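Small Washers, Bolts and Screws: How I Keep Them from Getting Lost

By Luminița Pîrvu

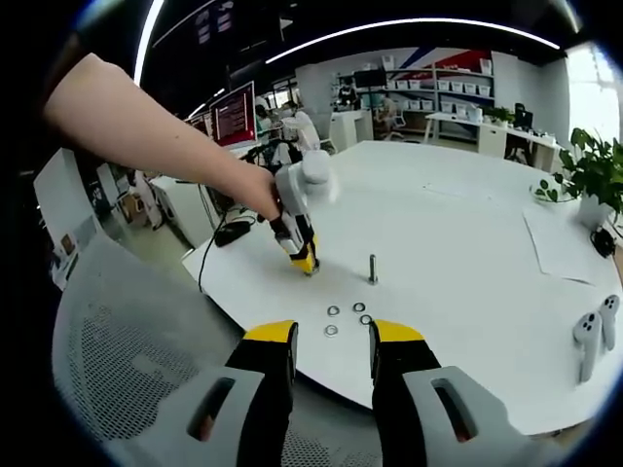

Four washers and one bolt on the white table.

I repair small things at home for many years, mostly lamps, drawers and the hinges of kitchen cabinets, and the part which takes the most time is looking for what I put down one minute ago. A washer is flat, it is the same color as all the other washers, and when it falls it rolls very far. I wrote these tips first for my cousin Ionuț Radu, who moved into his first apartment in May and bought a wardrobe in parts. He asked me to put them where he can find them again.

Choose the table first

A white or light table is the best for small metal parts. Silver on white is not a strong contrast, but a washer has a dark little edge and the eye finds it. On my old brown workbench I lost them between the lines of the wood. If your table is dark, put a big sheet of paper on it and fix the corners with tape. Paper that curls at the edges is a small trap, the parts slide under it.

Pay attention to round tables. They are pleasant for working because you can sit at any side, but there is no corner where you can push things and feel they are safe. I keep the parts in the middle, at least one hand away from the edge.

Plants can stay if they are at the side. I like to have something green when I work. But check the soil of the pot if you miss a screw. I found one there when I watered, after I had already bought another.

Lay the parts in a pattern

Do not leave the washers in a pile. Two can stick together, especially if there is old oil on them, and then you think you have one less. I lay them separate, in the order in which they came off. For four washers I make a square, because I see immediately if a corner is missing.

Stand the bolts on their heads when the head is flat enough. A bolt lying on its side rolls in a circle and finds the edge sooner or later. A standing bolt is also easier to take with two fingers or with pliers. If it is long and thin, lay it down and put a folded cloth behind it.

When a washer goes on top of a spring or under a rubber ring, I draw it on paper before I take it apart. The drawing can be ugly. Mine are.

Picking up what is flat

A thin washer on a smooth table is difficult to lift with the fingernail. These are the ways I use:

Press with a fingertip that is a little damp, and lift straight up. Dry the washer after, or it will rust.

Slide it to the edge of the table and hold the other hand under. Only for one piece at a time.

Use a magnet in a thin plastic bag. Turn the bag inside out and the washers are already packed. This does not work with brass or aluminum, and also not with many stainless washers.

Put a piece of felt under the work. The washer sinks a little when you press one side, and the other side comes up.

Where they live after

For some years I kept everything in one big jar. When I finally emptied it there were 796 pieces in it, and it took me two evenings to sort them. Now I have a Skosteck box with 18 compartments and a lid that closes well. The lid is important. My neighbor Valentin Lungu has the Trullent box, which is cheaper and looks nicer, but the walls do not touch the lid and the small washers travel from one compartment to the next when he carries it.

I write the size on a paper label inside the compartment, under the parts. A label on the lid is useful only until you open the lid.

Keep one compartment empty for the job of today. When the job is finished, empty it again the same evening.

If one has fallen

Stop and do not move the feet. Listen where it stops, if you can. Then put a flashlight on the floor, flat, and look along the light. The washer will make a long shadow. For the vacuum cleaner, pull an old thin stocking over the tube and hold it tight with a rubber band, and take it off before you switch off the motor, with the hand under it.

Ionuț finished the wardrobe. One washer is left over and he keeps it in a cup.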